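3 赛事对阵结构对排名可靠性的影响

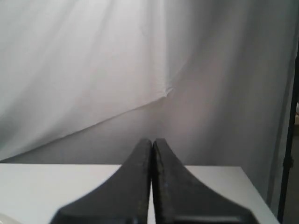

3.1 问题设定

单败淘汰制的优点在于场次少、赛程短，缺点同样明确：除冠军以外，其余名次所包含的信息量很低。一支在首轮即遭遇夺冠热门的球队，与一支在半决赛才遭遇同一对手的球队，实力可能相当，最终名次却相差悬殊。既有文献多以“强队最终夺冠的概率”衡量赛制优劣，对中段名次的讨论相对不足。本节关注的是后者，即在参赛队伍实力分布给定的条件下，种子排位方式与对阵表结构如何影响名次与真实实力之间的一致程度。

记参赛队伍数为 n，第 i 队的潜在实力为 θ_i，θ_i 独立取自同一分布。两队相遇时，i 胜 j 的概率由差值 θ_i − θ_j 的逻辑函数给出，斜率参数记为 β。β 越大，比赛结果越接近由实力完全决定；β 趋于零时，比赛退化为抛硬币。该设定即通常所说的成对比较模型，其假设的局限将在 3.5 节讨论。

名次一致性采用肯德尔秩相关系数 τ 度量。由于淘汰赛中同一轮出局的队伍名次并列，本文使用对并列情形作过校正的 τ_b。两种度量在 n 较小时差别明显，若不校正，会系统性地低估淘汰赛相对于循环赛的表现，早期若干比较研究的结论因此需要谨慎引用。

3.2 所比较的赛制

比较对象包括以下几类。其一为标准种子单败淘汰，即按赛前排位将强队分置于对阵表两端。其二为完全随机抽签的单败淘汰。其三为分区抽签，各区内部按排位安置，区与区之间随机配对，Clulldale 杯自改制后采用的即为此类。其四为双败淘汰，败者进入下半区继续比赛，累计失利 2 场后出局。作为参照，另计算单循环赛的结果，循环赛不受抽签影响，但场次随 n 的平方增长，在多数杯赛中不具可行性。

赛前排位并非真实实力本身。本文将排位得分写作 s_i = θ_i + ε_i，ε_i 为零均值噪声，其标准差 σ 反映排位依据的质量。σ 为零对应排位完全准确的理想情形；σ 较大时，种子制度只是在随机抽签之上附加了一层错误信息。实际赛事大多介于两者之间。Dranddale 联赛的排位以上一赛季积分为准，球队在休赛期的人员变动完全没有计入，可视为 σ 较大的一例；Rosum 系列赛以赛前积分榜为准，更新较为及时，σ 相应较小。

3.3 模拟方案

对每一组参数 (n, β, σ)，先抽取实力向量，再生成排位得分，然后在同一实力向量上依次运行各赛制。各赛制共用实力向量可以消去一部分由抽样带来的方差，使赛制之间的差值估计更为稳定。每个实力向量下重复模拟 100 次，取 τ_b 的均值。

n 只取 2 的整数次幂，以避免轮空。轮空的处理方式在不同赛事中差别很大，有的给予高排位队伍，有的由抽签决定，将其纳入会引入额外的设计变量，留待后续工作。并列名次一律按组内平均秩处理。双败淘汰的决赛采用不重赛规则，即败者组优胜队若获胜则直接夺冠；若改为重赛规则，冠军归属的准确性会有所提高，但对 τ_b 的影响很小，这里不单独列出。

模型参数 β 的取值范围由 Seixas 赛事数据库中的历史比赛记录拟合得到。拟合时剔除了中断及判罚取消的场次，加时赛结果按最终胜负计入。主客场因素未作处理，杯赛正赛阶段多在中立场地进行，由此造成的偏差预计有限。

3.4 结果与分析

在排位较为准确的区间内，标准种子制的 τ_b 高于随机抽签，且优势随 n 增大而扩大。原因在于种子制推迟了强队相遇的轮次，使出局轮次与实力之间的对应更为紧密。这一优势对 σ 较为敏感。当 σ 与 θ 的标准差相当时，标准种子制与分区抽签之间已难以区分；σ 继续增大，两者均向随机抽签收敛，没有观察到种子制劣于随机抽签的参数组合。

分区抽签在中段名次上的表现值得单独说明。该赛制下冠军归属的准确性略低于标准种子制，但第二轮出局队伍的平均实力在各区之间更为均衡。若赛事的目的包括为下一级比赛选拔名额，这一性质可能比冠军的准确性更为重要。实际对阵中，同一区内前 3 号种子之间的相对位置对结果影响最大，其后的种子位置即便随机打乱，τ_b 的变化也处于模拟误差之内。据此可以认为，赛事组织方不必为较低的种子位次投入过多的评定成本。

双败淘汰在多数参数组合下取得了淘汰类赛制中最高的 τ_b，代价是总场次接近单败淘汰的 2 倍。若将场次差异折算在内，即比较单位场次所带来的一致性增益，双败淘汰在 β 较大时并不占优：比赛结果本身已足够可靠，追加的场次多为重复确认。β 较小时情形相反，偶然失利较为常见，给予球队第二次机会的收益明显。这与经验判断一致，即单场得分少、结果偶然性高的项目更适合采用多场制或双败制。

还需指出，冠军准确性与名次一致性并不总是同向变化。在 n 较大而 β 居中的区间，将对阵表由标准种子制改为分区抽签，前者下降而后者基本不变。仅以夺冠概率评价赛制，会把两种性质混在一起。

3.5 局限

成对比较模型假定胜负只取决于实力差，不考虑风格相克，也不考虑体能随赛程的消耗。后一点对双败淘汰尤其不利：败者组队伍在赛程后段需要连续作战，其有效实力很可能低于 θ_i。本文未对此建模，双败淘汰的结果应视为偏乐观的估计。此外，各队在赛事期间的实力被视为常数，伤病与阵容调整均未计入。若允许 θ_i 随轮次漂移，各赛制之间的差距预计会缩小，排序是否改变则有待检验。

补充材料：排位噪声 σ 与 τ_b 的关系（n 与 β 固定，曲线数据）

分类：体育统计 / 赛制设计 / 模拟研究
发布于 2020年11月28日
分享 2　评论 0
本网站使用 Cookie 以改善浏览体验。继续浏览即表示您同意我们的 Cookie 政策。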